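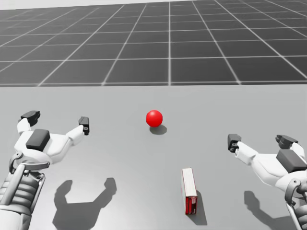

Thursday, September 20, 2018

So I finally finished Flidness, or at least I finished the bit of it that has an ending, and I'm still not sure what everyone was shouting about.

If you've missed it, Flidness is the one where you inherit a ferry company in a town called Stenville and spend your evenings deciding who gets across the river. The store page promises up to 400 hours of play. I had seen all the dialogue I was ever going to see by the second weekend. After that the dockhands start repeating themselves, and Zupan, the rival owner who is meant to be so cunning, just undercuts your fares every Monday by the same amount. Drop yours on Sunday night and he goes bust. I did it three times to check.

My friend Ovidiu Căpraru says I'm playing it wrong. He has 827 passengers a day on his best route and a spreadsheet to go with it, and he reckons the game opens up once you stop chasing money and start doing favours for people. Maybe. I did favours. I carried somebody's piano to Tultach for free and got a hat.

The water is lovely, I'll give it that, and the fog horn made me jump more than once. But there are 2 save slots. In a game this long! My first company is gone for good because my nephew wanted a go.

There's a big patch due in October which is supposed to fix Zupan and add winter. I've heard that sort of thing before and I'll believe it when the river freezes. Until then it's off the hard drive, and I've gone back to the football one I moan about every year.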